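1/ Small thread about a bug in our time sync tool. It took me most of April, so maybe it saves somebody a week.

2/ We record with two hand-held grippers, left and right. Each one has its own clock. Before training, our tool Erura puts both streams on one timeline.

3/ The old method was simple: take the first frame of each side, compute the offset, apply it to the whole episode. For short episodes this is fine. For laundry it is not fine.

4/ The episode I used for debugging has 3142 frames on the left and 2922 on the right. I believed for a long time that the right side starts late. Wrong. It was losing frames in the middle, in small groups.

5/ So a constant offset can never fix it. The policy learned that the left hand moves a little before the right one, and at the washer door the two arms did not agree with each other.
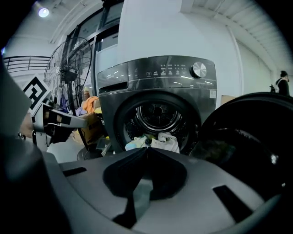

6/ Now we match on the marker. When one camera sees the tag of the other gripper, we compare its motion with the pose log of that gripper, and estimate the offset again for each window.

7/ After matching, 2746 pairs are left. I prefer to drop the rest – interpolated poses near contact gave me only trouble.

8/ Thanks to Xolani Makhubela, who asked why I plot only the first ten seconds. The fix is in the Erura main branch, flag is --resync-window. Default is still off, please switch it on yourself.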